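About Mindance

Hello! I'm Daiane Prado, and I run Mindance, a dance school for grown-ups who think they can't dance. Most of our people first turn up at the door having circled the block a couple of times, and I love them for it, as I did exactly the same before my first ever class.

I started dancing at 26, which in this world makes you practically an antique. I'd been working in the wages office at a frozen food firm and a friend dragged me along to a beginners' forró night above a pub. I trod on everyone. I went home with a blister the size of a two pence piece and booked the next eight weeks before I'd even got my shoes off.

A few years later I was helping to teach that same class, and when the teacher moved away I took it over (with a borrowed speaker and no idea how to do a tax return). We outgrew the pub fairly quickly, mostly because the floor sloped and everybody ended up in the corner by the fire exit.

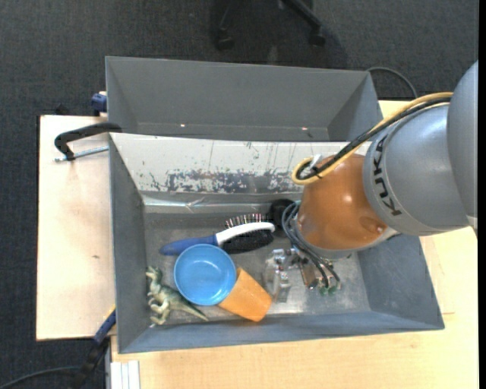
So then came the hunt for a proper floor. I must have looked at every church hall and old showroom in town before we found the one we're in now, on the first floor at Solís House. It has sprung boards, big windows along one side and a kettle that takes forever. We moved in one June, in a heatwave, and painted the walls a green that looked much calmer on the tin.

What we teach

Forró and samba are the heart of it, and we do a bit of bolero for those who like things slower. You don't need a partner. You don't need special shoes either, just something with a smooth sole that won't fly off! Beginners start at 7.15pm, improvers come in at 8.30pm, and quite a few people stay for both and then complain about their calves.

Who you'll meet

Judite Pacheco takes the samba classes. She trained properly, unlike me, and can spot a lazy hip from the far end of the room. Josué Seixas teaches forró with me and picks nearly all the music, so if you hear an accordion you can't get out of your head for a week, please write to him. Alcides Mendonça is on the desk most evenings and will sort out your class pass, your lost scarf and the parking.

Prices and practical bits

A single class is £8 and your first one is free. Pay on the night by card or cash. There's a lift round the back, so ring us if you need it and one of us will come down and let you in. Changing rooms are small but clean, and there are hooks for coats in the corridor.

We also run a social once a month with a live band when we can afford one. Bring a plate of something if you like. Judite's cheese bread goes in the first ten minutes, so don't be late.

Any questions, just drop us a line through the contact page. I answer the messages myself, usually at breakfast.

Daiane x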